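Cleaners wanted, casual, Ollell serviced units
Posted December 30, 2019
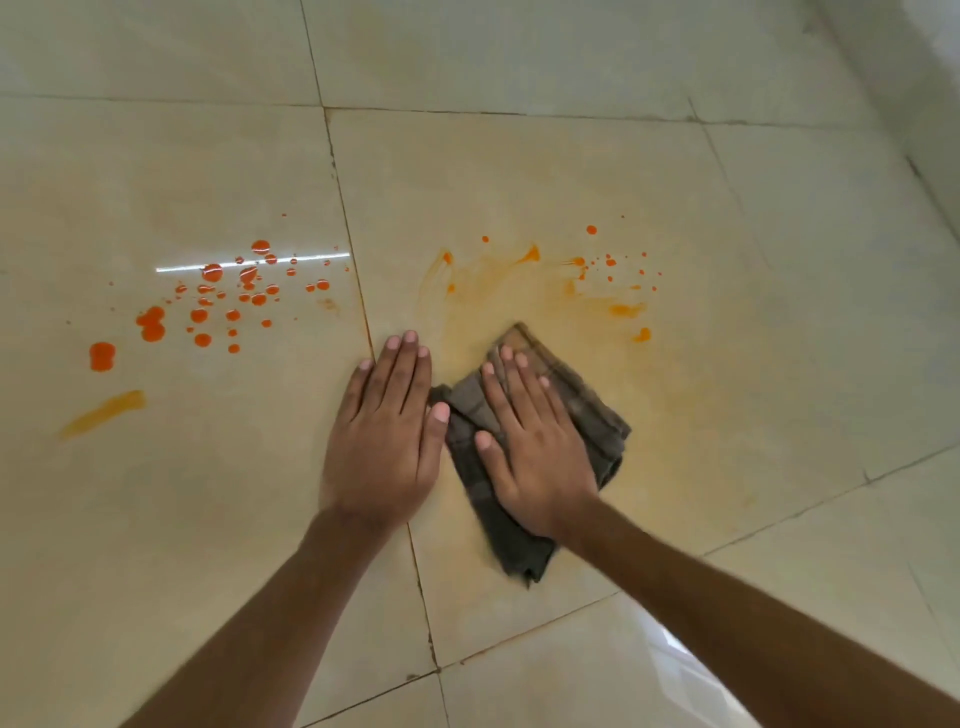
The job
Spills, floors, bathrooms, kitchens. Mostly tile all the way through, so a lot of mopping and a fair bit of down on your knees with a rag. Changeovers between guests, plus call-outs when somebody drops a curry or a jug of cordial in the hallway. Sauce and juice get into the grout if left, so we want people who go back over the lines, not just the middle of the tile.

Hours
5 shifts a week over the holidays, dropping back after that. Steady roster again from April. Starts are early, finish when the units are done and checked. Some Sundays, sorry.

Where
Two buildings, Paltia Court and the Cervantes block behind it. Street parking only. Bus stops at the corner, the 445, not many on weekends.

You'll need
Closed shoes. Knees that can cope.
Be OK with cleaning products (gloves are in the cupboard, any size, ask if the box is empty)
Police check, or willing to get one, we pay it back after your first month
Experience good but not a must. We'll put you on with somebody for the first few days.

Bring your own lunch. Rags, mops, buckets and vaccuum all supplied. Old rags go in the blue tub for washing, dont bin them.

Pay
Casual award rate, paid fortnightly. Weekend loading on top.

To apply
Short message through the Irkow Cleaning contact page, put "floors" in the subject line. Tell us what days you can do, wether you drive, and one past job if you've had one. No need for a long resume. Could use two people this week if you're free, trial shift is paid.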